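Curamano Laundry Attendant Kit
Installation and Set-up Guide
Part 9: Teaching the dryer door and the drum

Applies to: Curamano base unit with arm and gripper, software release May or later
Published by Drundau, Technical Publications
Revised 9th December

9.1 Purpose of this part

This part sets out the procedure by which the installer teaches the Curamano unit to approach, open and clear a front-loading dryer. It is to be carried out once for each machine in the room. The procedure for washers is given separately in Part 8 and the two should not be combined, even where the washer and dryer are of the same make and share a door pattern.

It is assumed that the unit has been commissioned in accordance with Parts 3 to 7, that the emergency stop has been tested and signed for, and that the room has been mapped. Installers working from an older map should discard it.

9.2 Personnel

The procedure requires one certified installer and one assistant. The assistant holds the enabling pendant throughout and has no other duties while the arm is powered. The site operator may observe from outside the marked work area.

CAUTION. Do not enter the work area while the arm is enabled. The arm can move without sound from a stationary pose.

CAUTION. Do not carry out any step in this part while the dryer is running a cycle, or before the manufacturer's cool-down period has ended.

9.3 Before starting

Confirm each of the following and initial the commissioning sheet.

(a) The dryer is level and does not rock when the door is pulled by hand.
(b) The door opens to its full travel and stays there unassisted.
(c) The lint filter is seated.
(d) The drum is empty. Check with a torch, including behind the lip.
(e) Floor tape marking the approach lane is intact and has been wiped down.
(f) Cables crossing the approach lane have been rerouted or covered.
(g) The gripper clamp bolts have been tightened to the value on the commissioning sheet.
(h) The protective sleeve is fitted to the arm and does not foul the joints through their full range.

Where item (b) cannot be met, stop and refer to the dryer manufacturer. A door that drifts closed will be recorded by the unit as an obstruction and the machine will be withdrawn from service automatically.

9.4 Door approach

The door glass is the most difficult surface the unit will meet in an ordinary laundry room. Convex glass returns overhead lights as a scatter of bright points, and polished floors add more of the same. The approach is therefore taught from the rim, which is matte on most machines, and the glass is masked out at step 5.

1. Drive the unit to the lane start position and select Teach, then Door, then New.
2. Enter the machine number exactly as it appears on the machine's own label or sticker. If the machine has no number, assign one and affix it before continuing.
3. Using the pendant, bring the gripper level with the lower arc of the rim, fingers partly closed.
4. Advance in creep mode until the rim is clearly visible above the clamp blocks on the wrist view. Both finger tips should be in view with a gap between them.
5. Select Mask Glass. Trace the inner edge of the rim on the pendant screen. Include all of the glass and none of the rim.
6. Select Hold and wait for the tone.
7. Compare the wrist view with the one printed below. The position of the floor line need not match. The relation of the tips to the rim should.
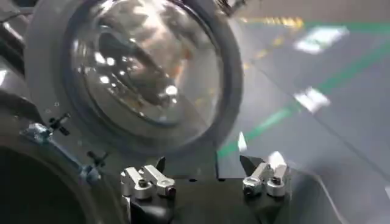 Pao-chu Hsieh: On our site at Clelludard the mask kept drifting every afternoon until we dimmed the row of lights nearest the machines. Could step 5 say that the lighting must be the same as it will be in service? We taught ours with everything switched on and then the building went to its evening setting, and the approach failed at the hold tone on every dryer we had.

Drundau reply: The point is accepted and will be incorporated at the next revision. In the meantime, installers are to teach each door under the lighting level at which the unit will normally operate. If the room has more than one level, repeat steps 3 to 6 at each and save them under the same machine number. The unit selects between saved masks without further input.

8. Select Save. The pendant displays the machine number and the word Stored.
9. Withdraw to the lane start position in creep mode. Do not use Home from within the lane.

NOTE. Glare on the floor does not affect the mask, but it may affect lane following. If the unit hesitates over a bright patch, reduce Lane Sensitivity by one setting and repeat the approach. Do not lay matting over the tape to reduce glare.

NOTE. Some rims carry exposed screws or a hinge plate close to the grasp area. Mark these as Keep Clear on the pendant. The gripper will route to the other side of the rim where space allows.

9.5 Teaching the door swing

The door is opened by a pull at the latch side followed by a sweep. The pull is taught by hand guidance, with the arm in its compliant state.

1. With the door closed, place the gripper at the latch side and select Compliant.
2. Guide the arm through the pull until the latch releases. The force reading must remain below the limit stated on the commissioning sheet.
3. Continue the sweep to the full travel of the door in one movement. Avoid pausing. A pause is stored as a waypoint and the unit will reproduce it.
4. Release and step clear. The assistant confirms verbally.
5. Select Replay at the lowest speed. Observe the complete movement.
6. Close the door by hand and replay a further three times. All must succeed consecutively.

If the door of the taught machine reaches in front of a neighbouring machine when open, register the two as a Pair under Room Settings. The unit will then not attempt to open both at once. Failure to register a Pair is the most frequent fault found on post-installation visits.

Door gaskets wear. The standard Curamano door routine is rated for 4000 cycles, after which the swing must be taught again, whether or not any fault has been reported. The cycle count is held in the unit and is shown on the Service page.

9.6 Setting out baskets

Baskets are presented to the unit at floor level, within reach of the arm when it is parked facing the drum. Either rigid or slotted baskets may be used. Baskets with a soft or collapsing rim are not supported.

1. Park the unit at the drum position.
2. Place the receiving basket on the fixed mat, with its long side parallel to the front of the dryer.
3. Select Teach, then Basket, then New.
4. Lower the gripper above the basket until the rim is detected. Confirm.
5. Place any second basket outside the reach envelope shown on the pendant. A basket half inside the envelope will be treated as a person and the arm will not move.

The mat is supplied with the kit and should be fixed flat. Other mats may be used if they have a regular pattern and good contrast. The operator should be advised not to move the mat when cleaning, or to return it to its marked corners afterwards.

9.7 Drum clearance

With the door fully open and the receiving basket in place, the unit should be parked so that the hand can reach the lower lip of the drum without the arm crossing the door. Confirm the arrangement before proceeding to the clearance routine. On machines where the lint filter runs along the lower edge of the opening, the hand must pass over it with visible clearance.
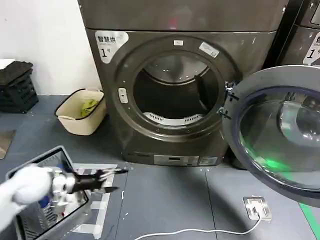
Reading time for the remainder of this part: 9 minutes

1. Place 36 test cloths from the commissioning pack in the drum. Distribute them by turning the drum by hand. Do not run the machine.
2. Select Run, then Clear Drum, then Test. Enter the machine number.
3. The assistant presses and holds the enabling switch.
4. Observe the first grasp without intervening. The hand should enter above the filter, close on the cloth, lift and withdraw along the line of entry.
5. Allow the routine to continue until the unit reports Drum Clear.
6. Release the enabling switch. Inspect the drum by torch and count the cloths in the basket.
7. Record the result. Any cloth remaining in the drum is a failed test.

After a failed test, consult the following before repeating.

Cloth left against the back wall: the park position is too far from the machine. Move forward by one increment and repeat from step 1.

Cloth left behind the lip: the wrist angle is too shallow. Select Steeper on the Clear Drum page.

Cloth dropped on the floor: the basket has moved or was taught with the arm in compliant state. Repeat 9.6.

Filter dislodged: stop. Reseat the filter, inspect it for damage and raise the entry height before any further movement of the arm.

CAUTION. Brushed steel and stainless drums reflect the hand itself. If the unit reports Second Hand Detected, do not clear the message repeatedly. Enable Drum Reflection under Advanced and repeat the test.

9.8 Room fixtures

Floor outlets within the work area must be registered as No Wheel zones, with a margin on all sides. Cables that remain plugged in at a floor outlet are to be routed away from the lane and secured before handover. Stacked crates and similar stores against the wall do not require registration provided they are outside the reach envelope, but the operator must be told that adding to them may bring them within it.

9.9 Handover

The installer demonstrates one complete door and drum routine to the site operator for each machine. The commissioning sheet is signed by both parties and a copy is uploaded through the Au portal. The unit remains in Supervised mode until the portal acknowledges receipt. Where the portal is not reachable from the site, upload from elsewhere and enter the acknowledgement code on the pendant.

Sheets completed by hand are accepted if legible. Alterations must be initialled.

Continue to Part 10: Scheduled Operation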